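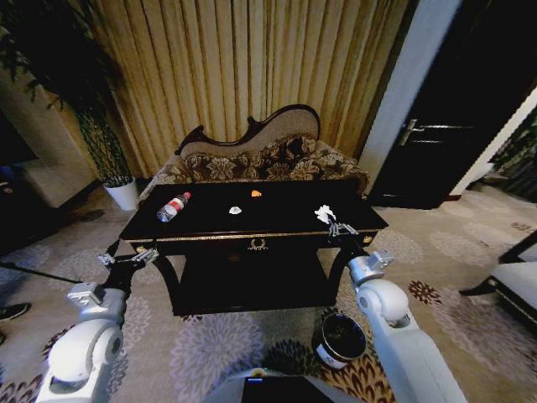

Console table and settee with the curtains behind

Company page and profile safety checklist, with comments

Account checked: Prarnden, company page and linked staff profiles
Checked by: Priya Nakamura, Jisteo
Date of check: 2021-07-03
Result: passed with 4 items to fix

We use the same list for every business page we look after on the professional networks. Each line is marked OK, FIX or N/A, and the comment says what was found on the day. The page owner gets a copy and has until the end of the month to close the FIX items.

Section 1. Who can get in

1.1 Every page admin is a current employee or a named contractor.
FIX. One admin left the Geltenby office in the spring and still has full rights. Remove the person from the page, then from the ad account. They are separate lists and removing someone from one does not remove them from the other.

1.2 At least two people hold full admin rights.
OK. The owner and the office manager.

1.3 Nobody has more access than the job calls for.
FIX. Two people who only write posts are set up as full admins. Change both to content admin.

1.4 Two-step sign-in is turned on for each admin's personal profile.
OK. Checked by asking each person to open the security screen during the call. Three use an app and one uses text messages. Text messages are accepted for now, but we would like that changed before the October check.

1.5 Recovery email addresses are current.
OK. One address was an old college account. It was changed while we were on the call.

1.6 Open sessions have been reviewed.
OK. The owner had been signed in on a laptop that was sold last year. All old sessions were ended.

Section 2. Connected apps

2.1 The list of connected apps has been printed or saved.
OK. Saved to the shared folder.

2.2 Each connected app is still in use.
FIX. Arain is the scheduling tool they use now. The previous scheduler still has permission to post. Revoke it from the page settings. Canceling the subscription did not do this.

2.3 The login for the scheduling tool is not shared by email or chat.
OK. It is in the password manager.

2.4 Contact export tools are off.
N/A. None have been installed.

Section 3. What the page shows

3.1 Company name, website, phone and town are correct.
OK.

3.2 The "About" text is accurate and has been read by someone this year.
OK. It runs to 800 characters and covers the services in plain terms. The opening sentence mentions a training course that is ending soon, so set a reminder to edit it.

3.3 Staff numbers and job titles match the real ones.
OK with a note. The page lists 40 employees and payroll has 32. The extra profiles belong to past staff who have not updated their work history. You can't edit another person's profile. Send a polite message first, and report the profile only if the person never worked there.

3.4 No look-alike pages under the same or similar names.
OK. Searched the name with and without the hyphen, and with "Inc." and "Group" added.

3.5 Photos and logos are owned or licensed.
OK. Permission for the staff portraits is on file. Keep the signed forms in the same folder as the photos.

3.6 No personal details of customers in posts, comments or screenshots.
OK. Went back twelve months.
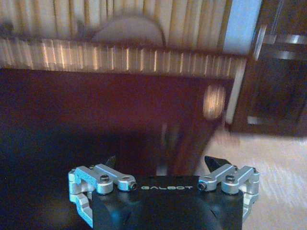
Section 4. Messages and requests

4.1 Staff know how to spot a fake recruiter or fake supplier message.
OK. The team was sent the one-page guide. Two people said they hadn't read it and did so that afternoon.

4.2 Connection requests from strangers are looked at before they are accepted.
OK with a note. The sales staff accept nearly everyone. We don't ask them to stop. We do ask that they hide their connection list, so that a fake profile can't use it to reach customers.

4.3 Attachments sent through the message box are not opened on the office computers without a check.
OK.

4.4 There is a written step for reporting a hijacked profile.
FIX. There is a draft, but it has no phone number and gives no name for weekends. Finish it and send it to all page admins.

Section 5. Sign-off

FIX items: 1.1, 1.3, 2.2, 4.4
Notes to carry forward: 1.4, 3.2, 3.3, 4.2
Next check: October

Comments

deskplant: For 1.1, is there a way to see when an admin was last active? We have six and I only know three of them.

Priya Nakamura: Not that I have found on the page itself. Ask each one to reply to an email, and take off the ones who don't.

R. in accounts: We had the same thing with the old scheduler. It put out a holiday post months after we quit paying for it.

tallgrass22: Could you post a blank version without the comments? I'd like to use it for our trade group page.

Related items
Setting up a company page: what to have ready
Content admin or full admin?
One-page guide to fake recruiter messages
Cleaning up an old personal profile

Contact Jisteo | Copyright 2021 Jisteo | Back to top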